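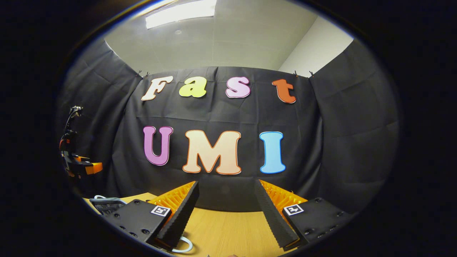
How much has the build cost so far?

$1,930 for everything, and that covers two hand-held grippers, the filament, the screws, the cables and the parts I broke.

The money came out of the shared pot at Kukgate, where I rent a bench. A few people have asked how the gripper build is going, so I'm putting my notes in one thread.

The short version is that you hold the gripper, you do a job with it, and the camera on it records the job from the gripper's point of view. Later the arm gets trained on those recordings.

Fingers first. I'm on the third set. The first set was too stiff and slid off anything smooth. The second was so soft that it folded over when I tried to lift a mug. The set I use now has thinner ribs near the tip and thicker ones near the base.

I print them in orange and that has no technical meaning. Treloar had orange in stock and I bought all of it.

Print time is long. A pair takes most of a day on the small printer, and I run it slowly. If I speed up, the ribs get stringy and I spend an hour cleaning them with a knife.

The mounting plates are black, with one square marker on each. The software reads the two markers and works out how far open the gripper is. That means there is no sensor in the jaws and no wire running down to them.

Things to watch with the markers: print them matte. I laminated my first ones to keep them clean and the ceiling light wiped them out every time I tilted my wrist. Paper glued down flat has held up fine.

Glue them straight, too. Mine were a couple of degrees off on the left side and I lost an evening blaming the code.

Screws. Every plate has more holes than I use. I drew the extra ones so I could shift the fingers in and out without printing a new plate. I've moved them once. I'd still draw the extra holes again.

Panagiotis Moschos has the bench next to mine and did the wiring. He routed the cable out the back with a loop of slack, and it hasn't pulled loose yet. My own version lasted one session.

The black cloth went up in June. Before that the background was shelves, coats, other people's projects and whoever was walking past. The tracking coped with it, but I wanted every session to start from the same view.

Cloth alone turned out to be too plain. The tracking likes edges and corners, and a sheet of black fabric hasn't got many. Big foam letters in different colors fixed most of that. They say Fast UMI.

Clips hold it up at the top. I tried tape. Don't use tape, it lets go overnight.

The creases are still there. I steamed it once and they came back, so I've stopped caring.
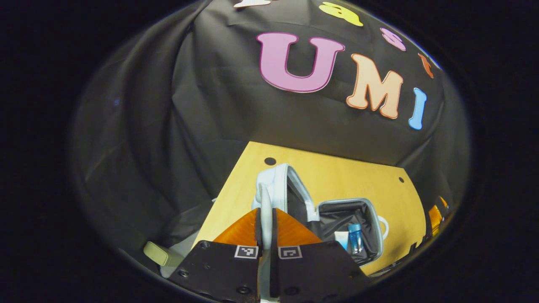
Why use a suitcase for the practice task?

It has a lid that has to be lifted, a space that things have to go into, and a handle to grab, so one object gives you several different kinds of motion to record.

I also already owned it. It's a small hard-shell one, gray and white, and it fits on the table with room left to put things beside it.

The task as written on my sheet: open the lid, put the items in, close the lid. Toiletry bottles are good items. They're light, they're different shapes, and they don't break when you drop them.

A session goes like this. Set the items in their start spots, start the recording, do the task at a steady speed, stop, reset. Then the same again with the start spots shifted a little.

I have 260 clean recordings of it as of 2026-06-15. The target I set at the start was 1,000. I'd like to get there before I change anything else on the gripper, but I know myself.

By clean I mean no stall in the middle, both markers in view the whole way, and my other hand kept out of it. That last one is hard. You reach in to help without thinking.

Maj-Britt Sæther does the task better than I do. She moves slowly and doesn't stop to correct herself. My recordings are full of small second tries. I've asked her to do one evening a week and she's said yes for now.

Wrist strain is real. The gripper isn't heavy, but after half an hour of holding it out in front of you it feels that way. I moved the grip back toward the center of weight – only a little, just enough to help – and I take a break every 20 minutes.

White handles and pale lids were a worry because the picture can blow out under the ceiling light. I locked the exposure by hand and turned it down. The footage looks dull and the tracking is happier.

The arm side is behind. Rorkesska is what we call the software that plays the motion back, and it runs, but it's jerky when the jaws close. I think the timing between the camera and the arm is off. Panagiotis thinks it's the arm's own controller. We're going to log both and see.

Somebody at Jerncombe asked if they could have the files for the fingers and plates. Sure, as soon as I've cleaned them up. The plate drawing still has two holes I meant to delete and a note to myself in the middle of it.

If you print the fingers before then, print one spare pair. Mine wear at the tips first, where they rub on the edge of the table.

And put a bit of thread lock on the finger screws. They back out slowly. You don't notice until one finger is pointing somewhere else.

Next up is a softer pad for the inside of the jaws, then another batch of recordings. I'm ordering two kinds of pad from Treloar and will post whichever one sticks.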